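2022-11-07

Boiler pressure 1.1 bar at breakfast, down from 1.4 when I last topped it up. No damp patch under any of the radiators that I could find. I ran a dry tissue round every valve downstairs and got nothing. The expansion vessel is the original from 2014 and I suspect it has lost its charge. Pumped it up with the bicycle pump after draining the system side, then refilled to 1.3. Will read it again before bed and again tomorrow with the heating off.

Gas meter 2631. Wrote it on the card in the cupboard as well, as the last two readings went missing when I changed phones.

Juraj Tichý rang mid-morning about the loft hatch. He wants to fit a new frame before insulating the lid. I said the frame is square to within 3 mm and can stay. He will bring foam strip and we will see which of us is right. The gap on the landing side is the worst of it, and on a windy night the lid lifts and drops.

Bled the upstairs radiators after lunch. Back bedroom gave a good deal of air, the others almost none. The back bedroom is the end of the run and has always been slow. Opened its lockshield a quarter turn and closed the bathroom one by the same. Return pipe still cooler than I would like after an hour, so another quarter turn may be needed.

Fenna Verbruggen returned the thermometer. It reads half a degree above mine in the same glass of water. I have put a label on it.

Hall humidity 97 per cent by the cheap gauge, which cannot be correct. The kitchen one said 61. Put both in a bag with damp salt and will compare in the morning.

Letter from Rosser about the service contract. Price up again, and the vessel is still excluded. Not renewing.

Soup, bread, the end of the cheese. Pressure at ten o'clock 1.3, heating on. 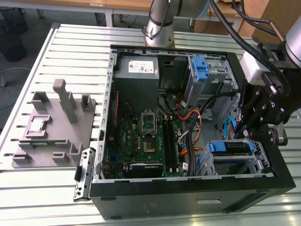

Desktop case with the side off, processor socket open.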